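Robot Software Practice, Handout 7
Simulated rollouts and what they are worth
Revised November 25, 2020

Last week's reading from the Ornetti group claims a pick policy that "transfers". Read the results table again before you believe it. They ran 3577 episodes in the simulator and 200 on hardware, and the colourful plots come almost entirely from the first number.

Our own setup is the Pistomach workspace. The scenes have a striped tabletop and very few things on it: an orange block, a low slab, a small pale tile, a black cylinder under the gripper. Load it, run the stock planner, and watch where the fingers stop above the cylinder.

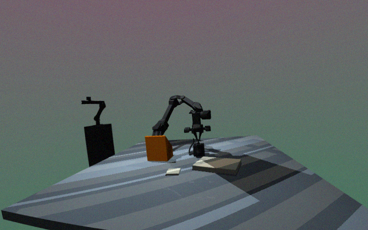

Why does a planner that reports success still miss the grasp?
The planner only checks its own model of the world. If the object pose it was handed is off by a finger's width, the path is still collision-free and still counted as a success. You need a separate test on the outcome, written by someone who doesn't trust the planner.

Flitoma, the logging tool on the lab machines, keeps planner status and grasp outcome in different columns. Use both. Of the 905 runs we kept from last term, a fair share had a green status and nothing in the gripper at the end.

Perception deserves the same suspicion. The detector gets its pose estimates from rendered views, and rendered views can be hard too. Close to the gripper you get dark parts against dark parts, with patchy greys and blues behind them, and a colour threshold that worked on the orange block will be little help. 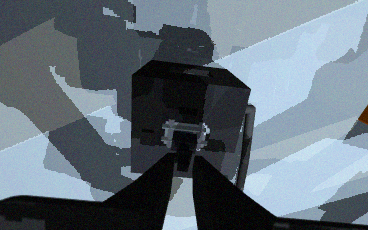
The usual answer is to randomize the textures and train longer. I'd want to see the error broken down by distance to the target before paying for that. Manalastas, the pose module you'll use in Lab 2, prints a confidence score with each estimate. Treat it as a label the authors chose. Plot it against the true pose from the simulator and see if the two have anything to do with each other.

For the lab, hand in:
- your outcome check, with comments
- the plot of confidence against pose error
- one paragraph on a run where status and outcome disagree

The lab is due the first week of December. Late work loses marks as set out in the course outline.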